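今月は、うちの厨房の「パン皿ステーション」の話をさせてください。ロルヌラ(Lornura)の朝食ケータリング部門にロボットが入って2か月、廊下で会う人みんなに「で、どうなの?」と聞かれるので、まとめて書いちゃいます!

そもそもの始まりは、朝のピークがきつすぎたことでした。プリルトン(Plillton)の工場向けに出している朝食、2月の注文が3,798食まで増えて、そのうちパンの皿が1,454食。パンを皿にのせて、トレーに置いて、次へ流す。作業そのものは簡単なんですが、朝4時半から同じ動きを続けていると、手首より先に気持ちのほうがくたびれてくるんですよね。私は三年やりました。好きな仕事だけど、あの時間帯だけはどうも好きになれなかった(笑)。

そこで盛り付けの部分をロボットに任せてみよう、となったわけです。正直、最初の週はひどいものでした。こっちは手が空くはずが、結局そばに張り付いて、止まるたびに様子を見にいく。紙の記録を見返したら、その週の停止は282回。自分でやったほうが早い、と何度言ったか分かりません。それでも皿の置き方をそろえて、トレーの向きを決めて、作業台にまな板の定位置をつくって、と人間の側の段取りを直していくうちに、だんだん落ち着いてきました。気がついたら、私たちの整理整頓のほうがよっぽど上達していた気がします。
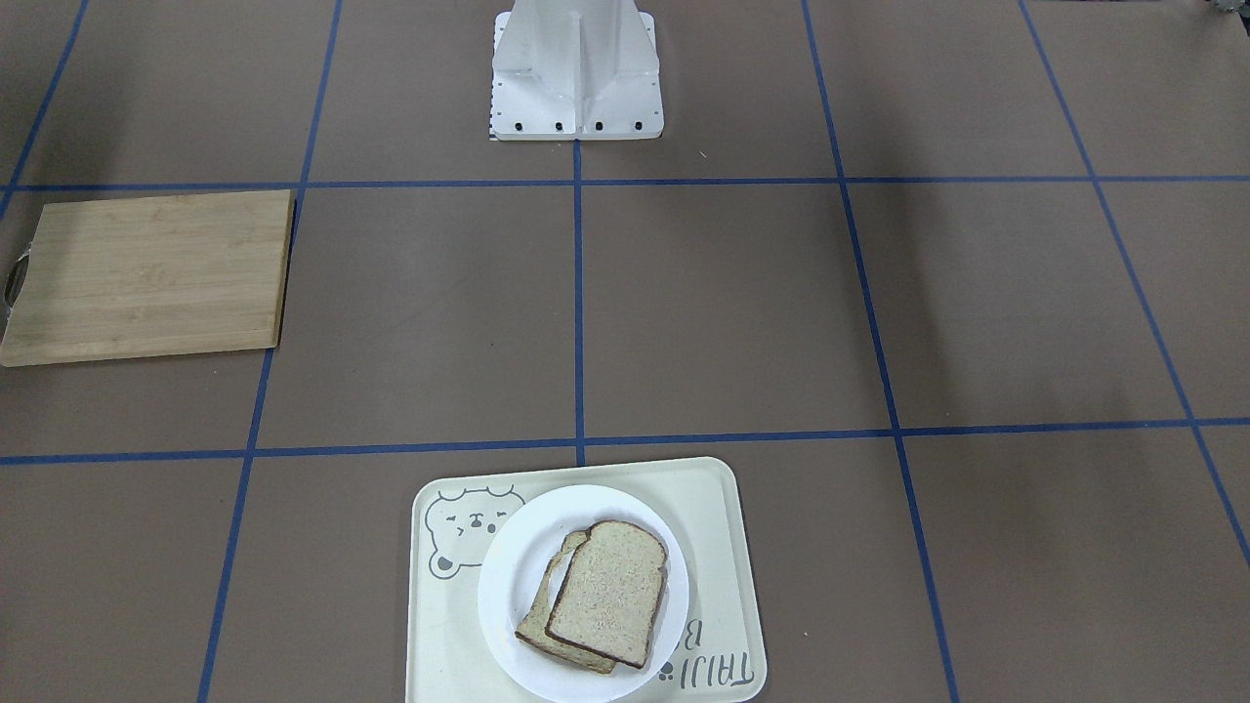 クリストフ・スティーヴンスからは、この記事の下書きを回したところで、すぐに返事が来ました。楽になったのは認めるけれど、朝の雑談が減ったのはちょっと寂しい、並んでパンを並べながらしゃべる時間がけっこう好きだった、とのこと。それと、新しく入った人がどこで手順を覚えるのか、そこも書いておいてほしいそうです。

うん、これは耳が痛い。私も新人のころ、あの台で隣の人の手つきを見ながら全部覚えたので。パンの厚みで焼き加減が変わる話とか、忙しいときの声のかけ方とか、マニュアルには一行も載っていないんです。なので来月から、週に二回は手で盛り付ける朝を残すことにしました。ロボットが止まったときに誰も手が動かない、なんてことになったら困りますしね。

シフトのほうも変わります。朝の盛り付けに入っていた人は、希望を聞いたうえで、仕込み、アレルギー対応の確認、ロボットの見守りのどれかに回ってもらいます。人数は減らしません。ここは私も何度も念を押して、ウィルフレド・タグレに文書にしてもらいました。休憩室の掲示板に貼ってあるので、まだの人は見てくださいね。見守り役の手当はまだ話し合いの途中で、決まったらまたここに書きます。

あと、見守り役の講習はヘザード(Hesard)の研修室でやります。座学は午前だけ、午後は実際に停止と再開の操作をやってみる時間です。機械が苦手な人こそ来てほしいなあ。私だって炊飯器の予約もあやしいくらいだったのに、今では停止ボタンを押すのだけはやたら早いです。申し込みは事務所の青いファイルに名前を書くだけ。靴はいつもの厨房用でどうぞ!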